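Room Attendant (Litter and Floors), Hemthorpe Study Centre
Part-time, permanent
Reference: 1062

Lalport Facilities Services wishes to appoint a Room Attendant to join the daytime team at the Hemthorpe Study Centre. The post reports to the Building Services Supervisor, Herman Wuisan, and is based in the ground-floor activity rooms and the adjoining corridor.

The activity rooms are in use from early morning until late evening by a number of different groups, many of whom eat on the premises. Food packaging forms the greater part of what is left on the floors between bookings: sweet wrappers, snack bags, drink cartons and the film from sandwich boxes. The attendant will clear each room before the next group is admitted and will leave the floor fit for use.
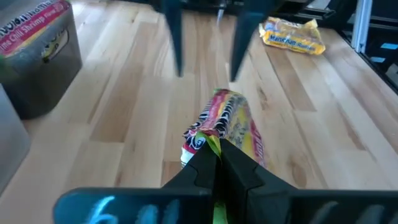 Light wooden flooring requires some care. Packaging must be picked up by hand or with a litter picker and must not be swept or dragged across the boards, as grit caught underneath will mark the surface. Crumpled wrappers should be checked for remaining contents before they are placed in the sack.

Main duties

Collecting wrappers, bags and other litter from floors, window sills and seating between bookings.
Separating waste into the streams in use at the Centre and taking full sacks to the yard.
Dry mopping wooden floors, and damp mopping where a spill has occurred.
Recording each room as cleared on the Wannasri booking sheet, with the time and initials.
Reporting damaged boards, loose fittings or blocked access to the supervisor on the same shift.
Handing in lost property at reception.

The person appointed

Applicants should be able to work steadily without close supervision and to bend, kneel and reach throughout a shift. Previous experience in cleaning or portering is welcome but is not required, and training will be given during the first month. A reasonable standard of written English is needed for the booking sheet. Courtesy towards room users — including those who are slow to leave — is essential.

Hours and conditions

The post is for 20 hours a week, worked in shifts beginning at 8 in the morning. Occasional evening cover may be requested and is paid at the enhanced rate. Uniform, gloves and safety footwear are supplied. Annual leave is granted in proportion to hours worked, and the appointment is subject to a probationary period.

How to apply

Application forms may be obtained from the reception desk at Hemthorpe or by telephoning extension 2996. Completed forms should be returned to Herman Wuisan, Lalport Facilities Services, quoting the reference above. Interviews will be held at the Centre in January and will include a short walk through the rooms.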